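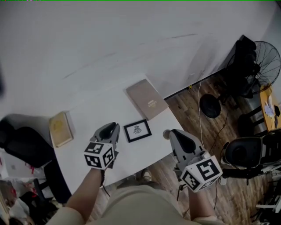

흰 탁자 위의 책 두 권과 작은 검은색 액자

엘포트 동네 책 나눔 모임 소식

월빌 회관 2층에서 하는 책 나눔이 6월부터 다시 열리고 있습니다. 집에서 더 읽지 않는 책을 가지고 오시면 다른 분이 가져온 책과 바꿀 수 있습니다. 한 사람이 최대 7권까지 가져오실 수 있고, 가져온 만큼 골라 가시면 됩니다. 책이 없는 분도 오셔서 앉아서 읽는 것은 괜찮습니다.

저는 이 나라 말로 글을 쓰는 것이 아직 조금 어렵습니다. 그래도 이번 소식은 제가 맡았으니 천천히 적어 보겠습니다. 처음 이 동네에 왔을 때 저는 쉬운 책만 골랐습니다. 요리책과 어린이 동화가 제일 좋았습니다. 동화에는 같은 말이 여러 번 나와서 사전을 덜 찾아도 되었습니다. 지금은 짧은 소설도 읽습니다. 다만 사투리가 나오면 아직도 옆에 앉은 분께 물어봅니다.

지난번 모임에서는 오래된 책을 어떻게 보관하면 좋은지 이야기를 많이 했습니다. 들은 것을 정리하면 다음과 같습니다. 책은 햇빛이 바로 들어오는 창문 옆에 두지 않습니다. 책장에 너무 꽉 끼워 넣으면 꺼낼 때 책등이 상합니다. 큰 책은 세우는 것보다 눕히는 것이 낫습니다. 찢어진 곳에 보통 투명 테이프를 붙이면 나중에 누렇게 변하니까 붙이지 마시기 바랍니다. 장마철에는 책장 문을 가끔 열어서 바람이 통하게 합니다.

데르나렐 거리의 헌책방 벤츠쿠스에서 이번에 책 60권을 보내 주셨습니다. 여행기와 시집이 많고, 외국어로 된 책도 조금 섞여 있습니다. 이 책들은 교환 없이 한 분이 한 권씩 가져가실 수 있습니다. 감사드립니다.

부탁이 하나 있습니다. 밑줄이 많거나 곰팡이 냄새가 나는 책은 가져오지 말아 주십시오. 문제집과 오래된 잡지도 받지 않습니다. 책 안에 편지나 사진이 남아 있는지도 집에서 한번 넘겨 보시면 좋겠습니다.

다음 모임 날짜는 31/10/2024입니다. 늦게 오셔도 들어오실 수 있습니다. 회관 뒷문은 잠겨 있으니 앞문으로 와 주십시오.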